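Home | Kitchen | Laundry | Workshop | Garden | Ask Us

Keeping Dark Clothes Dark, and Other Laundry Room Habits

When we moved into the house on Clerkia Lane, the laundry room was the one room I didn't have a single plan for. It had a washer, a light bulb, a shelf that leaned, and a smell I can only describe as old pond. I've had a good many years since then to fuss with it, and readers have been kind enough to write in with their own tricks (please keep doing that, I read every letter!), so I've gathered up the ones that have stuck. Some of them are my grandmother's, some are yours, and a couple came from ruining perfectly good shirts.

Start with the darks

Black clothes fade mostly from rubbing. All that tumbling roughs up the surface of the cloth, and it starts to look gray long before the dye has gone anywhere. So turn every black T-shirt and every pair of dark jeans inside out before it goes in, zip the zippers, and wash in cold. I know some people swear by a cup of vinegar in the rinse, and I did it for years myself, but I've gone off it a little after reading that it can be hard on the rubber seals. These days I just use less detergent. The powder I like is Bristo, the plain kind without the perfume, and I use a little over half of what the scoop tells me to. If your darks come out with pale streaks, it's nearly always too much powder and too little water, and a second rinse will take care of it.

Oh, and anything with a printed logo gets turned inside out too, whatever color it is. The print will crack if it rubs on a zipper all afternoon.

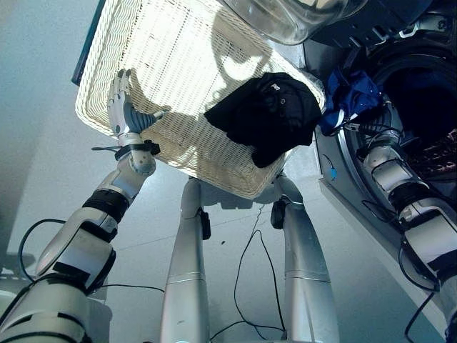

Use a basket that breathes

I had a plastic tub with solid sides for the longest time, and I could never work out why the gym clothes at the bottom smelled so much worse than they had any right to. Air, of course! Woven baskets let a bit of it through. They do collect dust in the weave, so every month or so I take mine outside, bang it on the bottom, and go over it with an old dry paintbrush. If it's really grubby, a cloth wrung out in warm water with a drop of dish soap will do, and then it needs to dry in the shade for the rest of the day. Don't soak it. Don't put wet towels in it overnight, either, or you'll get those little gray specks of mildew that are the very devil to get out.

For snags, a bit of fine sandpaper over the rough end is plenty. I keep a scrap in the drawer with the clothespins. Your sweaters will thank you.

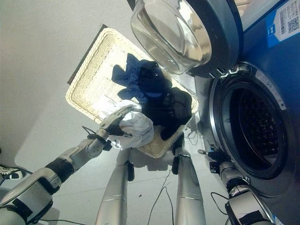

White, blue and black sharing one wicker basket.

Sorting without making a chore of it

I used to have three hampers with labels, and my family ignored all of them. Now everything goes in together and I sort at the machine, whites first, and it takes me less time than it took to nag. A new pair of jeans or anything deep blue gets washed by itself the first few times. To check whether a color runs, dampen a corner, press it with a white rag, and look at the rag.

If you do catch a pink or bluish load, leave it out of the dryer! Heat makes it a good deal harder to shift. Put it straight back in with an oxygen bleach soak, the longest your care label allows, and more often than not it comes right.

The quarter-hour wipe-down

Once a month, usually while something is in the oven, I give the machine itself a bit of attention. Pull back the rubber gasket and wipe inside the fold, where you'll find hair, coins and once, in my case, an entire baby sock. Take out the detergent drawer and scrub it with an old toothbrush. Then run it empty and hot, 60 degrees if yours is marked in Celsius, and leave the door ajar afterward. That old pond smell went away in a couple of rounds.

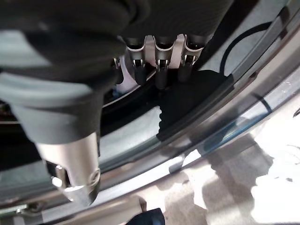

A close look during laundry.

Saving your back

Front loaders are lovely to look at and low to the ground. Set the basket on the floor right beside the door, kneel on a folded towel, and move things across a piece at a time. Big armfuls are how socks get lost behind the machine. My neighbor put hers up on a Pellurar stand and says she'd never go back, though mine walks across the floor on the spin cycle as it is, and I'm not sure I'd trust it any higher up. 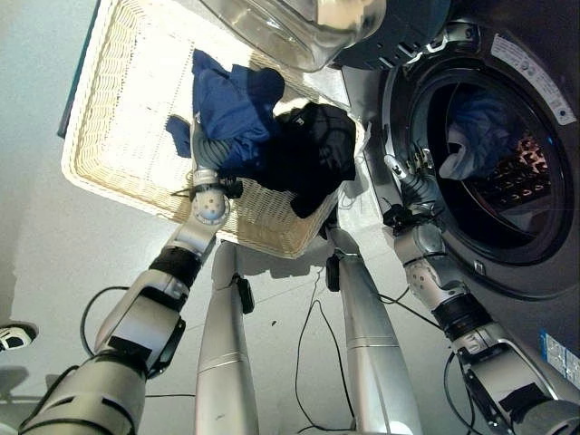
Basket on the floor, washer close by.

Shake each piece out once before you hang it or dry it. It saves a surprising amount of ironing, and I do hate ironing.

More from the Laundry Room
Getting candle wax out of a tablecloth
Bristo or homemade? Our readers' powder test
How to fold a fitted sheet (more or less)
Drying sweaters flat in a small apartment
75 uses for an old pillowcase
Fixing a shelf that leans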